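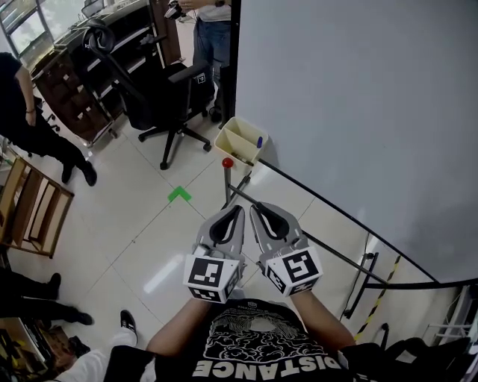

Figure 2. Recording with two hand-held grippers in the shared room. The pen and marker tray is behind the red-topped rod.

4.2 Changes in the recording work

Before the grippers were introduced at Samora, demonstrations were given by teleoperation from a desk. One operator drove the arms and a second watched the workspace and reset the objects. Staff described this as seated, slow work with long waits between attempts. With the hand-held grippers (Figure 2), the operator does the task directly, and the arms are needed only later, when a trained policy is tested.

The first change was in posture. Much of the work is now done close to the floor, and operators look down for most of a session. Two of the operators we interviewed reported stiff necks in the first month. The site answered with shorter turns of about 5 minutes, after which the grippers are handed over. Operators at Vekano, where the same tasks are set up at table height, did not raise the problem.

The second change was in who could do the job. Teleoperation had required training, and in practice the same few people were always scheduled. The grippers were picked up quickly by assembly staff, who brought habits from their own work, such as turning a pen before lifting it. Some welcomed the variety. Others asked whether their way of handling parts was being recorded so that they would not be needed later, and supervisors at both sites gave differing answers.

Resetting objects between attempts remained manual. It was not listed as a task in the work plan at either site, although operators counted it among the most tiring parts of the day. We return to this in Section 5.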